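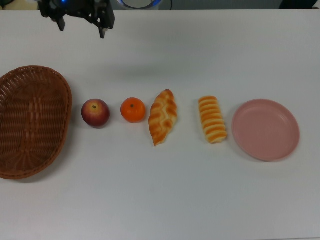

Basket, apple, tangerine, two loaves, pink plate. April.

Dough notes, carrying on from last time. Akinyi's starter is fine again after a week on rye, so I've gone back to it for the plaited one and left the packet yeast alone. Mix was 1000 g flour, 19 g salt, and I held some of the water back as the Rambridge flour goes sloppy on me (it did it twice last month!). First rise on the shelf by the boiler, then shaped at half past two.

Oven still reads low. Gorazd put his own probe in and got 178 with the dial at 190, so I'm setting it higher until the new thermostat comes from Vlček. Li-hua wants the crust darker anyway – I'm not convinced, the last dark one was bitter along the plait.

To do: weigh a loaf before and after baking, ask Mingxuan for the good scraper back, order more seeds. Try the longer cold prove with half the starter and see if the crumb opens up a bit.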